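## Recording examples: common questions

**How many examples does each task need?**
We ask for 100 per task. The floor pickup set has 341 so far, and the whole Prorkora collection holds 1,225.

**Do I throw out a bad try?**
No. Mark it as failed and keep it - the failed ones are used too.

**Can I move things between tries?**
Yes, please do. Change the spot and the angle of the item every time, and leave larger objects where they are.

**When do I start recording?**
Start with the fingers open and the item in view of the wrist camera, even if it's well off to one side.

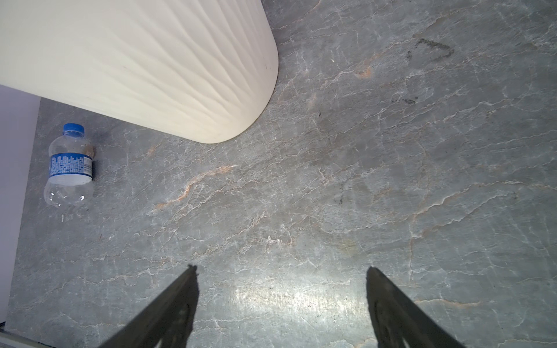
*Wrist view, floor pickup: bottle on its side, fingers open.*

**Who checks the files?**
Elsie Naylor. Send her your task sheet too.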